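# Workshop tips: good habits around a small robot arm

These are the rules we keep in the workshop at Haltholm. Géza Juhász wrote the first list in September and I have corrected it after our own mistakes.

**Before you switch on**

- Clear the bench of everything the job does not need. Screws and pencils travel further than you think.
- Tie back long hair, take off rings and roll up loose sleeves.
- Check that you can reach the stop button with your left hand and also with your right hand. If you can't, move the button.
- Keep 2 people in the room for the first run of any new program.

**Try it in simulation first**

Every new pick is run on the computer before it is run on the bench. It takes a little patience, but a crash on the screen costs nothing, and a bent finger cost us 118 last winter.

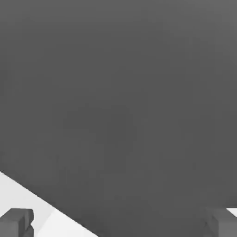

Large parts need the most care with the approach. Open the fingers wide before the arm comes near, and stop it while there is still room to correct. When a big gray block fills nearly the whole view between two open fingers, as it does in this simulation, it is hard to judge the distance by eye, so read the height from the numbers. I also look for a straight edge of the part against the pale tabletop and use it to check the angle. Then go down at the slowest speed. We repeat the pick three times without a change before we call it good.

**On the real bench**

- Start at the lowest speed, even when the simulation was perfect.
- Never hold the part "just for a moment" while the arm is powered.
- Write the speed and the grip force on the card - in pen, please.
- After a stop, find the cause before you press start again.

Alfie Mapplebeck asked if the cards can be kept on the computer. They can, but print one copy for the bench also.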